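27 December 2022. Two days on and I've eaten nothing today that wasn't beige. Time for the annual thread on leftovers, or as I call it, living with the consequences. 🧵

**2/** Every year I buy ham for 40. Every year we're a small household with a normal number of mouths. The butcher in Clallville has stopped asking what the occasion is.

**3/** The ham now lives in its bag on the middle shelf. You're meant to rinse the bag in water and vinegar every couple of days. I have done this once and expect a medal.

**4/** Pavlova does not keep. I don't care what your aunty says. After 24 hours in the fridge it's a damp cushion with kiwifruit on it. Eat it for breakfast on Boxing Day and call it fruit.

**5/** Meanwhile the junior catering division is open all hours and takes no notice of what's already in the fridge. 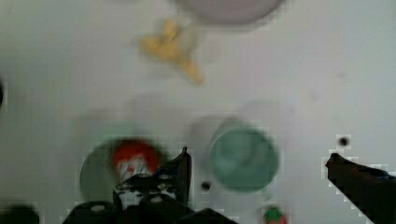
*Today's table. Something yellow is on.*

**6/** Prawns: if you're wondering whether they're still good, you've answered your own question. Bin night in our street is Thursday. Freeze the heads and shells until then. Your neighbours will never thank you, but they'll keep speaking to you.

**7/** (Or make stock. I say this every year. There are 2 bags of shells at the back of my freezer marked STOCK in increasingly old handwriting.)

**8/** Roast potatoes, cold, standing up, fridge door open, salt straight from the packet. I've got no notes on this one. Moving along.

**9/** Someone brought a Cutosus cheese hamper. Lovely thought. It contained a wedge of something with apricots in it, which has now been to more Christmas parties than I have.

**10/** The quince paste outlives us all. Mine was opened in May for a lunch I can't remember, and it looks exactly the same as it did then. I find that either reassuring or a matter for the authorities.

**11/** Current menu at our place: ham toastie, ham fried rice, ham and whatever's in the crisper. Tonight is a frittata, the dish you make when you have eggs and have given up.

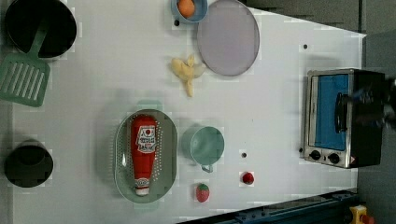
**12/** Method, such as it is: fry an onion slowly, longer than you want to. Add chopped ham and cold spuds. Tip over eight beaten eggs, low heat, then under the grill until it stops wobbling. Mustard on the side. Tell everyone it's rustic.

**13/** Several of you have asked about freezing turkey. Yes, if it's off the bone and you put some gravy in with it. No, if you plan to put it in a container with no label. I defrosted one of those in winter thinking it was chicken soup. It was custard.

**14/** On containers: my good Juditz ones went home with guests on Sunday night. In return I've been left a stack of takeaway tubs and one lid that fits none of them. I believe this is how the economy works.

**15/** A reader swears by Meireles pickles with cold ham. Tried them at lunch. Annoyingly good. Have now bought a second jar — to go with the ham I was trying to get rid of.

**16/** Right, the onion's on. If anyone near Clallville wants a kilo of ham, it's yours. Bring a container. With a lid.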